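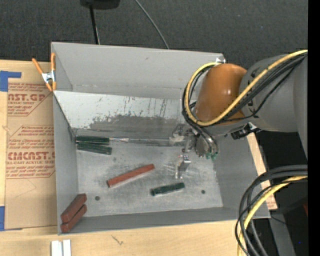 Drumgate Household Water Survey
Progress report to the Cabello Fund
July 5, 2021

Reporting period: March to end of June
Prepared by: Geeta Garg, with field data from Hazem Soliman and Rocío Palacios

1. Status

Work is on schedule except for laboratory turnaround, covered in section 4. The first sampling round is complete in Drumgate and in the lower part of Cestulton. The second round has started in Drumgate only.

2. Sampling completed

A total of 342 first-draw samples were collected from private kitchen taps in the period. Each sample was taken after at least six hours without water use in the house, into a one-liter bottle, by the resident. Instructions were revised after the first week to state that the aerator must be left in place. Samples taken under the earlier wording were kept in the data set and flagged.

Of the 342 samples, 173 came from houses built before the main on the east side was replaced. The remainder came from later construction. The split is close to the one in the proposal and no reweighting is planned.

Well households were not part of the original scope. Requests from residents on wells are being logged and have not been sampled.

3. Results to date

Lead results are in hand for the full first round. In 69 samples the concentration was above the project's own follow-up level. Residents of those houses have been sent a letter with their result, a plain-language sheet on flushing and filters, and an offer of a second visit. The follow-up level is set in the proposal and is lower than the regulatory action level; the letter says so in its second paragraph, following comments from Julián Cuesta on the draft.

Copper results show no pattern by age of house. Iron is elevated on two dead-end streets in Cestulton, and the utility has been given the street names without house numbers.

Results should be read as single measurements. First-draw lead varies from day to day in the same house, and no conclusions on individual service lines will be drawn before the second round is in.

4. Delays

The laboratory at Stelside returned the last batch 20 days after the agreed date. It attributes the delay to an instrument repair. Holding times were met because the bottles were acidified on receipt, and Priya Szabo has checked the batch blanks and duplicates. One duplicate pair fell outside tolerance and was rerun — the second result agreed with the original.

5. Budget

Spending is within the approved lines for staff and travel. Courier costs are over the line after bottle pickups were moved from weekly to twice weekly. We request permission to cover the difference from the printing line, which is underspent. No change to the total is requested.

6. Next period

Complete the second round in Drumgate and begin it in Cestulton. Carry out follow-up visits, with flushed samples at each house as well as first-draw. Submit the data dictionary and the anonymized first-round file. Decide with the Fund whether well households can be added, and at what cost per sample.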